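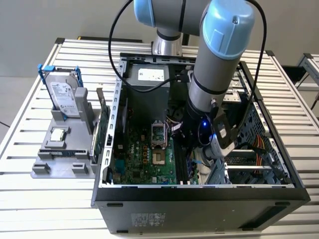 4. Setting up your Finside food waste caddy and worm bin

Read section 3 first if you have the two-tray version. The steps below are for the three-tray bin with the Bukora lid.

4.1 Choosing a spot

Keep the bin in shade, on level ground. A shed, porch or north-facing wall is fine. Worms slow down in cold weather and will die in a hot greenhouse.

Caution: do not lift the bin by the lid. A full bin is heavy and needs two people.

4.2 First filling

1. Push the four legs into the base until they click.
2. Screw the tap into the base by hand. Do not use pliers.
3. Line the bottom tray with one sheet of damp cardboard.
4. Soak the coir block in a bucket for 20 minutes, then break it up and spread it over the cardboard.
5. Tip in the worms (800 g for a household of four, 400 g for one or two people).
6. Cover with damp newspaper and close the lid.
7. Leave for a week before adding any food.

Note: a few worms may climb the sides during the first nights. Leave a light on near the bin and they will go back down.

4.3 Feeding

1. Chop peelings, tea leaves and crushed eggshells into small pieces.
2. Put one handful under the newspaper, in a different corner each time.
3. Add the same amount of torn egg box or plain card.
4. Wait until most of it has gone before feeding again.

Do not add meat, fish, dairy or cooked food. Go easy on citrus and onion. Many tea bags contain plastic, so tear them open and use only the leaves.

4.4 Draining

Open the tap once a week over a jug. Dilute the liquid with ten parts water and use it on flower beds and shrubs, not on salad leaves.

Caution: if the liquid smells strongly, stop feeding for two weeks and mix in dry card.

4.5 Spare parts

Taps, legs and trays can be ordered singly from the Nendholm shop. The tap washer is part 68. Older bins with the Okafor base take a different washer, so check the mark under the tray before ordering.

Section revised by Ehsan Parsa, Sep 28, 2022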